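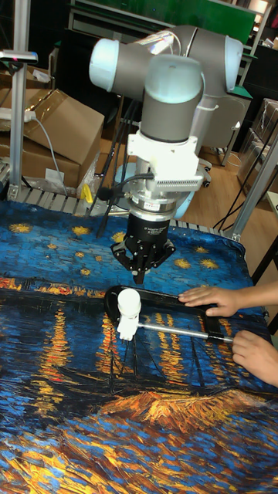
Figure 2.1 An adaptive gripper with its fingers open above the table.

Chapter 2
Hardening and Tempering a Chisel

I ruined my first cold chisel in the back shop at Endstead, and I'm still a little sore about it! I'd forged a nice taper, ground the edge, got the steel glowing and dunked it in water (the bar was an oil-hardening grade, so you can guess the rest). It cracked clean across, 12 mm from the tip.

So we'll go slowly. In this chapter you'll heat the last 40 mm of the blank until a magnet stops sticking to it, quench it in warm oil, then polish one face bright and watch the temper colors creep toward the edge. I stop at purple for chisels. My old boss at Guerreiro liked dark straw, and we argued over it every January.

Read Section 2.1 before you light anything, and keep a scrap piece of the same bar handy for a test quench.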